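Reissue of the Osard novels – revised text or original?

Latell_Readers_Desk
Members are advised that the second Osard novel by Kyriaki Deligiannis will return to print in November, in a first run of 3,000 copies. The author has revised 12 chapters. Comments on the revision are welcome in this thread.
12 comments

f.stergiou
Thank you for the notice. I must register an objection. The original ending was the reason many of us recommended the book, and I see no need to alter it.

glambrakis
With respect, the ending has not been altered. The changes concern the river crossing and the letters in chapter 17.

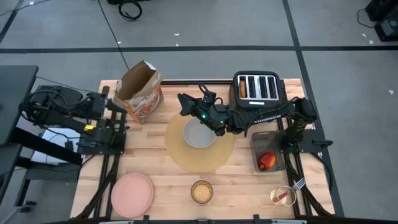

The letters were always difficult to follow, and the new order places them by date. I consider this an improvement.

f.stergiou
I stand corrected on the ending. I do not agree about the letters – their disorder reflected the state of the narrator's mind.

Latell_Readers_Desk
Both views have been passed to the editor, Styliani Tzavaras. The original text will remain available as an e-book.

k_sotiropoulos
Will the paperback match the earlier volume in height? Mine does not sit level with the first.

Latell_Readers_Desk
It will match the first volume. Orders open on Saturday.

Shares: 17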